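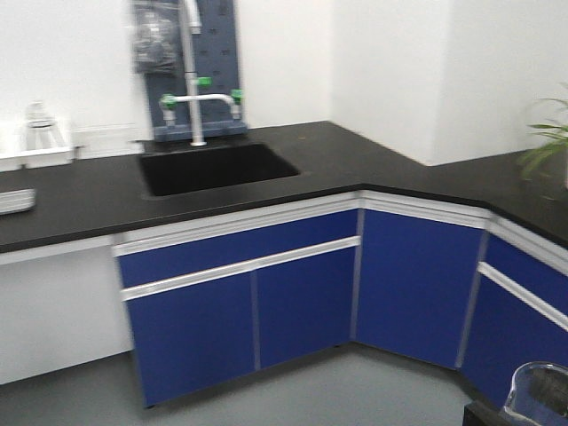

Grakia 초자 세척 자동화 시스템, 다섯 달 써 본 후기

작성일 2021년 11월 15일 / 분류: 실험실 장비

저희 실험실에서 초자 세척은 늘 검은 싱크대 앞에서 했습니다. 초록색 손잡이 달린 흰 수전을 틀고, 솔로 문지르고, 증류수로 헹구고, 뒤쪽 타공판 건조대에 걸어 두는 일입니다. 6월에 Faven의 Grakia가 들어오면서 이 일이 "자동화"됐다고 사내 공지에 올라갔습니다. 따옴표를 친 이유는 글을 읽다 보면 아시게 될 겁니다.

저는 수질 분석을 하는 Deltedum에서 시료 전처리를 맡고 있습니다. 구매를 결정한 사람은 아니고, 매일 쓰는 사람입니다. 장비는 회사 돈으로 샀고 Faven에서 받은 것은 없습니다. 아, 설치하던 날 볼펜은 받았습니다. 두 달 만에 안 나옵니다.

구성

본체는 스테인리스 세척조이고, 그 앞에 로봇 팔 한 대가 레일을 타고 움직입니다. 사람이 더러운 초자를 전용 랙에 꽂아서 투입대에 올리면 팔이 랙을 세척조에 넣고, 세척과 헹굼과 열풍 건조가 끝나면 다시 꺼내 반출대로 옮깁니다. 여기에 Trevaskis라는 관리 프로그램이 붙어서 랙마다 세척 이력을 남깁니다. 설치 자리는 싱크대가 있는 방이 아니라 옆의 준비실입니다. 급수와 배수를 새로 뽑아야 했고, 그 공사비는 견적서에 없었습니다. 구매를 고민하시는 분은 이것부터 물어보세요.

세척 품질

이건 인정합니다. 잘 닦입니다. 같은 규격의 삼각플라스크와 비커만 놓고 보면 제가 손으로 닦은 것보다 낫습니다. 공시험 값이 안정됐고, 예전처럼 월요일 아침 첫 배치만 이상하게 튀는 일도 줄었습니다. 세제 농도를 매번 같게 맞춰 주는 덕이 크다고 생각합니다. 사람이 하면 바쁜 날에는 세제를 대충 짜게 되니까요.

문제는 규격이 같은 것만 놓고 볼 때의 이야기라는 점입니다. 목이 긴 메스플라스크는 분사 노즐에 제대로 물리지 않으면 바닥 쪽에 물이 고인 채로 나옵니다. 피펫은 전용 랙을 따로 사야 합니다. 분액깔때기는 아예 안 됩니다. 기름 성분이 많은 시료를 담았던 병은 사람이 용매로 한 번 헹궈서 넣지 않으면 그대로 얼룩이 남고, 그 얼룩을 열풍으로 잘 말려 주기까지 합니다. 한번 그렇게 나온 병은 손으로도 잘 안 지워집니다.

그래서 싱크대는 지금도 매일 씁니다. 설명회 자료에는 "수작업 세척 공간을 다른 용도로 전환"한다는 문장이 있었는데, 수전을 떼자고 한 사람이 아직 없는 걸 보면 다들 속으로는 알고 있는 모양입니다.

처리량

카탈로그에는 하루 800개라고 적혀 있습니다. 저희가 제일 많이 돌린 날이 700개였습니다. 그날은 전부 같은 크기의 시료병이었고, 제가 오전 내내 투입대 옆에 붙어 있었습니다. 평소처럼 이것저것 섞여 나오는 날에는 200개를 겨우 넘깁니다. 랙을 규격별로 나눠야 하고, 랙이 다 차지 않은 채로 돌리면 Trevaskis가 효율 경고를 띄웁니다. 경고를 안 보려면 찰 때까지 기다려야 하고, 기다리는 동안 더러운 초자는 말라붙습니다. 손으로 닦던 때는 없던 고민입니다.

하루 800개라는 숫자가 거짓말이라고는 하지 않겠습니다. 그런 실험실도 어딘가 있겠지요. 저희는 아니었습니다.

소음과 멈춤

건조할 때 송풍 소리가 꽤 큽니다. 준비실 문을 닫으면 견딜 만한데, 문을 닫으면 알람이 안 들립니다. 다섯 달 동안 팔이 멈춘 횟수가 Trevaskis 기록으로 177회입니다. 대부분은 랙이 투입대에 조금 비뚤게 놓였을 때 센서가 걸린 것으로, 바로잡고 재시작을 누르면 풀립니다. 한 번에 몇 분 안 걸립니다. 다만 그 몇 분이 언제 올지 모르니 적정하다가도 장갑을 벗고 뛰어가야 합니다. 야간에 걸어 놓고 퇴근하는 것도 몇 번 해 봤는데, 아침에 와 보니 첫 랙에서 멈춰 있던 적이 있어서 이제는 급한 물량은 밤에 안 맡깁니다.

Faven의 기술지원 담당 Maëlle Friesen 씨는 응답이 빠르고 설명도 정확했습니다. 메스플라스크 문제를 이야기했더니 변명 없이 노즐 각도 조정표를 보내 줬고, 그걸로 절반쯤은 해결됐습니다. 이 회사에서 제일 마음에 든 부분입니다. 영업 쪽에서 처음부터 이런 말투였으면 기대를 덜 하고 샀을 겁니다.

일하는 사람한테 뭐가 바뀌었나

이걸 쓰려고 후기를 시작했습니다. 검색해 보면 장비 사양 이야기는 많은데 이쪽은 거의 없더군요.

Manaia Waaka 씨는 저희 실험실에서 세척과 준비를 오래 맡아 온 분입니다. 병을 빛에 비춰 보고 "이건 다시"라고 골라내는 눈이 있습니다. 도입할 때 회사는 Manaia 씨가 반복 작업에서 벗어나 더 가치 있는 일을 하게 될 거라고 했습니다. 지금 하는 일을 보면 랙에 꽂기, 랙 번호 스캔하기, 멈춘 팔 풀어 주기, 세제통 교체, 필터 청소, 나온 초자 검수, 그리고 기계가 못 하는 초자를 손으로 닦기입니다. 반복 작업이 줄었는지는 보는 사람에 따라 다르겠지만, 저는 다른 반복 작업으로 바뀌었다고 봅니다.

본인에게 물어봤더니 대답은 이랬습니다. "손은 덜 트고, 허리는 똑같아요. 예전엔 내가 속도를 정했는데 지금은 저게 정하지."

손이 덜 튼다는 건 가볍게 볼 일이 아닙니다. 겨울이면 장갑을 껴도 손등이 갈라지던 분이고, 산 세척액을 직접 다루는 시간도 줄었습니다. 이 점 하나만으로 장비를 들일 이유가 된다고 하면 반박하기 어렵습니다. 그런데 제안서에는 이 얘기가 한 줄도 없고 인건비 절감표만 두 장이었습니다.

제가 걱정하는 건 세척 이력 쪽입니다. Trevaskis는 누가 어느 랙을 몇 시에 올렸는지 전부 남깁니다. 오염 원인을 찾을 때는 정말 편합니다. 9월에 질산성 질소 값이 이상했을 때 해당 랙을 금방 찾아냈습니다. 그런데 같은 화면에 작업자별 투입 간격 그래프가 있고, 기본값이 '관리자에게 공개'입니다. 두 번째 달부터 주간 회의에 그 그래프가 나왔습니다. 투입 간격이 길었던 날은 분액깔때기를 손으로 닦은 날이었는데, 그 시간은 그래프에 안 잡힙니다. 싱크대에서 하는 일은 기록상 존재하지 않는 셈입니다. 항의해서 지금은 공개를 꺼 두었습니다. 도입하실 분은 설치 당일에 꺼 달라고 하세요. 메뉴 깊숙이 있어서 찾기 어렵습니다. 설정, 보고서, 사용자 보기, 고급 순서입니다.

또 하나, 새로 온 직원들은 손 세척을 잘 못 배웁니다. 배울 기회가 기계가 고장 난 날밖에 없는데, 고장 난 날은 가르칠 틈이 없습니다. 저희는 결국 이틀을 따로 잡아서 Manaia 씨가 교육을 했습니다. 이 시간도 절감표에는 없습니다.

장점

- 같은 규격 초자의 세척 품질이 고르다
- 산과 세제를 손으로 만지는 시간이 줄어든다
- 랙 단위 이력 추적이 된다
- 기술지원이 성실하다

단점

- 초자 종류가 섞이면 처리량이 뚝 떨어진다
- 급배수 공사비 별도, 피펫 랙 별도
- 잦은 정지, 문 닫으면 안 들리는 알람
- 작업자별 그래프가 기본으로 공개되어 있다
- 야간 무인 운전은 믿고 맡기기 어렵다

별점 5점 만점에 3점

시료병 한두 종류를 대량으로 돌리는 곳이라면 4점까지 줄 수 있습니다. 저희처럼 잡다한 초자를 쓰는 곳이라면 먼저 일주일 동안 싱크대 옆에 종이를 붙여 놓고 무엇을 몇 개나 닦는지 적어 보시길 권합니다. 저희는 그걸 사고 나서 했습니다.

추가: 댓글로 필터 가격 물어보신 분, 저는 구매 담당이 아니라서 정확한 단가를 모릅니다. 교체 주기는 설명서에 석 달로 되어 있는데 저희는 두 달 만에 갈았습니다.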